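About Irnwood Table Tennis School

Irnwood is a small school for people who want to learn table tennis or get better at it. We teach children, adults and older beginners, and most of the people who come to us have never had a lesson before.

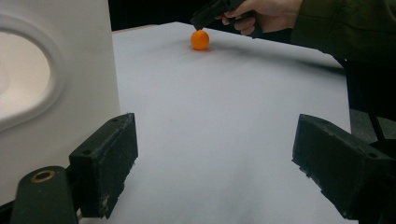
The school opened with two tables in a rented hall on Ballell Street. We now have seven, all in one room, with enough space behind each for players to step back from a long rally. The floor is sprung wood and the windows have blinds, so late afternoon sun doesn't get in anyone's eyes.

Lessons

Group lessons last an hour and are split into three levels. Beginners start with grip, stance and a simple forehand drive. The middle group works on backhand, serving and footwork. The top group spends most of its time on match play and returning spin. You can move up whenever your coach thinks you are ready, and there is no test.

Private lessons can be booked for one or two people. Many players take a few of these before a tournament or after a long break from the game.

Bats and shoes

We lend bats at no charge. If you want to buy your own, ask a coach first. New players often pick rubber that is too fast for them and then have trouble keeping the ball on the table. Please bring clean indoor shoes with light soles.

League and open play

Irnwood enters three teams in the Kullance league, which runs from October to April. Home matches are played in the evening and visitors are welcome to watch. Open play is held after the last lesson of the day and ends at 9:30 p.m. You don't need a partner.

Finding us

The entrance is on the side of the building, next to the Tsegaye bakery. Parking behind the hall is free after 5 p.m. There is a ramp at the door, and one of our tables is set up for players who use wheelchairs. To arrange a first visit, call the front desk or fill in the form on our contact page.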